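Stillwood, 17 January 2022 — Jadent, the packed-lunch company that has been selling sandwiches to office workers since before most of them had offices, announced today that it will stop calling its sandwiches anything other than sandwiches.

The decision ends a seven-year period in which the menu offered "stacks," "hand meals" and, for one difficult June, "bread journeys." All 153 items on the list have been renamed. The Garden Conversation is now cheese and tomato. The Harbor Memory is tuna.

"We asked customers what they wanted and they said lunch," said Fanni Bárány, managing director of Jadent. "We asked again in a longer survey, with a consultant, and they said lunch and a napkin."

The survey drew 4000 replies. Of these, 160 people wrote in to say they had been pointing at the shelf for years so they would not have to say the names out loud. Jadent has written back to each of them with an apology and a voucher.

The new labels were drawn up by the design studio Vass and use one typeface, in black. They give the filling, the price and the date. Tamás Vida, head of menu, described the work as the shortest project of his career — and the one with the most meetings.

Prices will not change. The egg sandwich, which was called the egg sandwich throughout because of a printing error, remains the company's best seller.

The plain-name range goes on sale today at all Jadent counters and at Hudex station kiosks. Stores may honor orders placed under the old names until the end of June, provided the customer can keep a straight face. 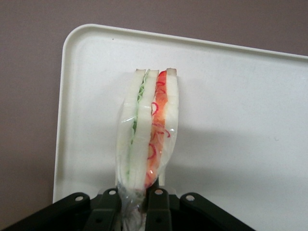
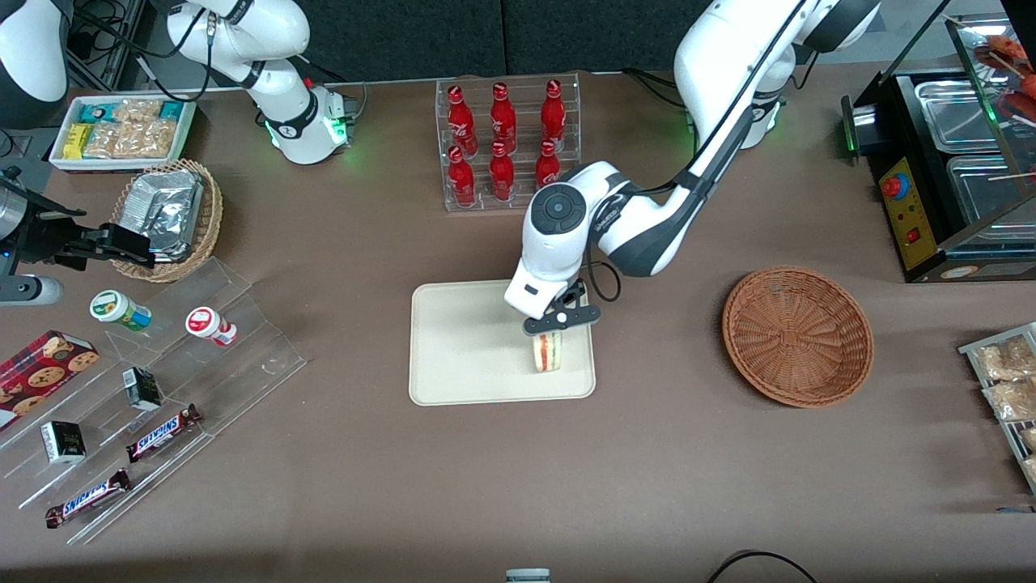
Sandwiches, now known as sandwiches. Top: three slices of white bread, wrapped.

Press contact: Barnabás Deák, Jadent, Stillwood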